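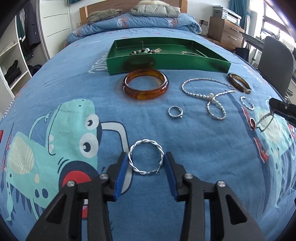 How does a robot learn to tidy up jewelry?

Mostly by copying. A person does the job again and again with a tool shaped like the robot's hand, and a computer studies the recordings until it can make a guess at the moves itself.

People who sell robots like to say you can "teach it just like you would teach a friend." I would be careful with that sentence. If you show a friend how to put a bracelet in a tray, your friend gets it the first time. Your friend also knows what a bracelet is, why you want it in the tray, and that you will be upset if it gets bent. A robot starts with none of that.

Two ways to show it

The first way is by hand. You hold a gripper, which is a pair of jaws that open and close when you squeeze. A camera on the gripper records what is in front of the jaws, and the computer also keeps track of how the gripper moves. You can carry this tool into an ordinary bedroom and work on top of the bed, dinosaur bedspread and all. You don't need a robot in the room.

The second way is by remote control. The real robot stands at the table and a person steers it from a set of handles, a bit like a video game. It's slower, and your arms get tired. The good part is that every move you record is one the robot's own body can make. A human arm can twist in ways that some robot arms can't follow.

Why jewelry is hard

Think about a ring made of twisted wire, lying flat on a blanket. The jaws have to come down on both sides of it without grabbing a pinch of cloth too. Soft rubber pads help them grip. A big, chunky bangle is easier, but it can still roll or slip away.

Chains are worse. Pick up a necklace by one end and the rest hangs down, swings and catches on whatever is next to it. It never lies in the same shape twice, so the robot can't just memorize one picture. Beads in a pile are hard too - where does one string stop and the next one start?

How much showing is enough?

Chukwuemeka Bako, who records tasks for a small company called Diltari, did one sorting job 145 times. Then his team let a robot try it 41 times without help. It finished five of those tries properly. Two of the five were with the same bangle in nearly the same spot.

He wasn't surprised. "It had learned my bedspread," he told me. "Then we changed the bedspread."

That is the part the videos leave out. When you see a clip of a robot doing a chore perfectly, here are some fair things to ask:

How many tries did they film?
Was a person steering it the whole time?
Did anyone move the objects to a new place first?
Is the video sped up?

So does copying work?

Sometimes, for some jobs. More recordings usually help, above all when they come from different rooms with different things in them. But a robot that has watched a thousand rings go into a tray still doesn't know what a ring is for, and it may have no idea what to do with an earring.

Try it yourself

Put a few bracelets or some string on your bed, with a box next to them. Close one eye and use kitchen tongs to move each thing into the box. Then mess up the blanket and do it again. Ask before you borrow anybody's good necklace.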